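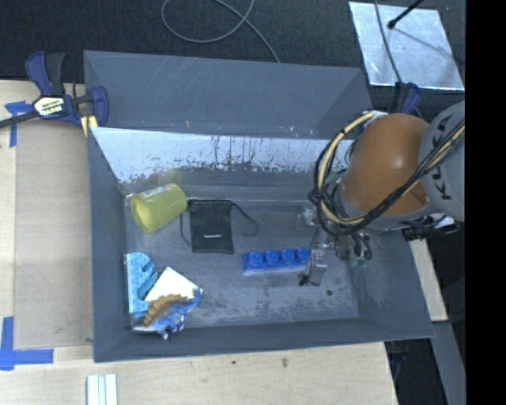
The big gray bin, with the last small things still inside: a yellow-green cup, a black drawstring pouch and a long blue building block.

Home | Workshop | Gallery | Notes | Contact

Clearing the Gray Bin
Posted Saturday by Kim
Filed under: Small Storage, Before and After

In our workshop on Zarnomar Street we have one bin that receives everything. If a thing has no shelf and no owner, it goes to the bin. Since February I did not sort it, and by this month there were 127 items on my list, from very small screws to a rain jacket. I decided to make a gallery page of it, with a few lines for each thing that I find interesting. The list itself is long and boring, so I keep it in the office.

The cup
It is plastic and you can see light through it, with fine ribs around the body. A small pale label with some red on it is still attached to the side. I like this yellow-green color very much. We had a set of such cups for the summer party at Prorneck, and I would be happy to find the others. For now it goes to the kitchen shelf, second from the top, next to the tea.

The pouch
A flat black bag with a black cord at each of the top corners. There is a very small line of white letters on the lower part. I have nothing against drawstring bags - they weigh nothing and they take almost no place - but we own more than 40 of them already. This one will hold the spare cables for the Siren lamps. The old paper envelope was torn at both ends.

The blue block
An oversized block, bright blue, with four round studs in one row. In the children's corner we have a box for this size only, and the long ones are always used first, for bridges and for roofs. It goes back to that box. If you visit with small children, please ask for it at the desk, it is kept on the high side of the cabinet.

The light blue one
In the front left corner, standing along the wall of the bin. It is speckled, with a rounded top, and beside it are darker teal-blue shapes which look a little like fingers. I left this corner for the end of my sorting, together with the things near to it.

The bin itself
Dark blue-gray, and quite worn. The floor has scuffs, more of them toward the front, and on the inner back wall there is a silvery strip with a ragged lower border. I asked for the price of a new bin in the same size and it was 19 dollars, plus delivery. I think we will keep the old one for another year. It stands well on the wooden tabletop, and everybody knows where it is.

Page 2 of the gallery will show the shelves, when the new labels are printed.

Previous | Next | Back to Gallery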